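Stilon Cell Planning Guide
Section 3: Equipment list and budget for a bin-picking station
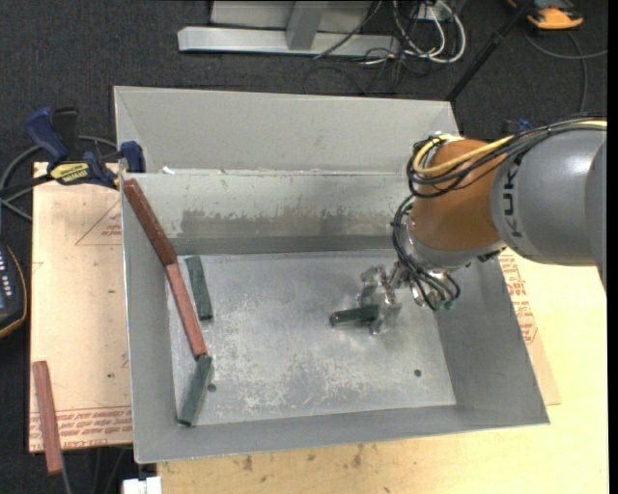

Complete this section before requesting a quotation. The arm is normally the largest single item, but the parts below it on the list are the ones most often left out of a first budget.

3.1 Fix the workpiece
1. Record the length, width and weight of the heaviest block to be handled.
2. Add the weight of the gripper and its fittings. Compare the total with the rated payload of the arm at full reach.
3. Order 12 spare workpieces per station. Worn edges affect grip.

3.2 Choose the bin
1. Select a bin with sloping sides. Sheet metal is preferred to moulded plastic for long runs.
2. Check that the open gripper clears the walls at the lowest pick height.
3. Budget for two bins. Coatings rub off where parts and fingers make contact, and the change in surface may upset camera settings.

Note: The Magaña bin is supplied without mounting holes. Allow for at least one bar clamp, or two where cycles are fast.

3.3 Plan the bench
1. Use a rigid top. Timber is acceptable for trials and should be sealed.
2. Leave 100 mm clear on all sides of the bin for clamps.
3. Provide a resting place for the handheld controller within reach of the operator but outside the arm's path.

CAUTION: Do not clamp the bin to a bench that is not itself fixed. The bench can shift under side load.

3.4 Cables and connectors
1. Measure the cable run with the wrist at its furthest position, then add slack for rotation.
2. Enter cable ties, sleeves and spare connectors as a separate budget line.
3. Route floor cables away from walkways. Covers are not included in the Ovness kit.

CAUTION: A loop that is too tight at the wrist will fail early. Refer to the bend radius given by the cable supplier.

3.5 Delivery and approval
Standard lead time is 16 weeks for the arm and 6 weeks for the gripper. Orders placed after November are scheduled for the following year. Send the completed list to Elvia Galindo (purchasing) with a copy to Sebastião Prado (cell safety). Changes to the gripper after approval require a new payload check under 3.1.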